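**Dernell opens its remote-teaching trials to view, with bathrooms first**

Dernell, the Hirnby firm that wants people to teach household robots from their own desks, has put out the first batch of material from its Aranda project. The company calls it a turning point for home automation. It looks more like a decent start on a very long job.

The idea is simple enough. A person sits at a screen with a hand controller and steers a robot arm through a chore, over and over, while the software records every movement. The recordings are then used to train the arm to do the job alone. Dernell says 26 people have taken part since February and that they have produced 284 recordings between them, covering 14 chores.

All of it so far has been done in simulation. The arm, the room and everything in it exist only on a computer, and that matters when reading the company's claims. 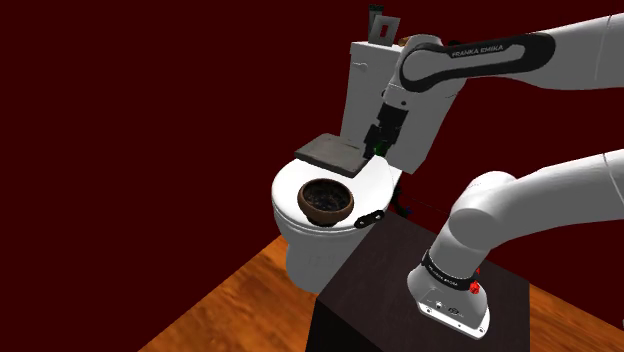

Simulated rooms are cheap, and an arm can knock things over in them all night without anyone having to mop up. They are also forgiving. A bathroom with a plain wall and a clear floor, the arm standing on a cabinet right beside the toilet, is a long way from the one most of us have at home – no bath mat, no damp towel, no toothbrush mug in the way. Dernell accepts that the layouts are "tidier than life" and says messier ones will follow.

The firm is less forthcoming on results. Its summary says the trained arm "completes most taught tasks", but gives no success rate for any single chore, and does not say how many of the recordings were thrown out as unusable. Asked for both figures, it said they would appear in a later report. It would not give a month.

There is also the matter of who does the teaching. Thirteen of the operators are Dernell's own staff, who know how the controller behaves and have had plenty of practice with it. The rest had a short training session. Whether a stranger could teach the arm anything useful in an afternoon, as the launch leaflet promises, has yet to be shown.

A trial with a real arm is planned at a rented flat in Diststead later in the year. Dernell says visitors will be allowed to try the controls, though places will be limited and the bathroom will not be part of the first round.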